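Friday, September
by plotness_watcher
Print | E-mail this thread

1/ Many people ask me about the wedding of the two hosts of Plotness, so I will put everything in one thread. I have watched the show for 19 seasons and I read every interview I can find.

2/ First, they are not newly married. The ceremony was in Ollent, her home town, before the show moved to Floltex. The party last month was only for renewing the vows. Many sites wrote "secret wedding" and this is wrong.

3/ He turned 48 this year. Some pages still give him an older age. I think they copied it from one another, the same spelling mistake is in all of them.

4/ Before television he sold boats. She has told this story two times on the show: he came to her restaurant, Park, to complain about a bill, and he stayed until closing.

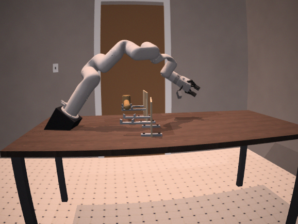
5/ One reader wrote to me that Park was never her restaurant, she was only the head cook there and the owners were a family from Ollent. I checked the old menu and it says "kitchen by", so the reader is probably right. Please read post 4 with this correction.

6/ About the guests: there were 200 at the renewal, this number is from her own newsletter. The first wedding was much smaller, only 32 people, and lunch was soup and fish pie.

7/ Do they have children? Together, no. He has two grown daughters from his first marriage. They do not appear on the show and I will not write their names or where they live. Please do not post it in the replies either.

8/ The money question. I have seen five different figures for her "net worth" and no page explains where its figure comes from. I prefer to leave this empty.

9/ Are they leaving Plotness? Floltex has said only that the next season is "in preparation". In her last interview she said she would like to sleep later in the mornings. I would not call this an announcement, but some pages did.

10/ If you have the magazine with the first wedding photos, please write to me. I am missing the second half of the article.

Contact | Copyright plotness_watcher | Back to top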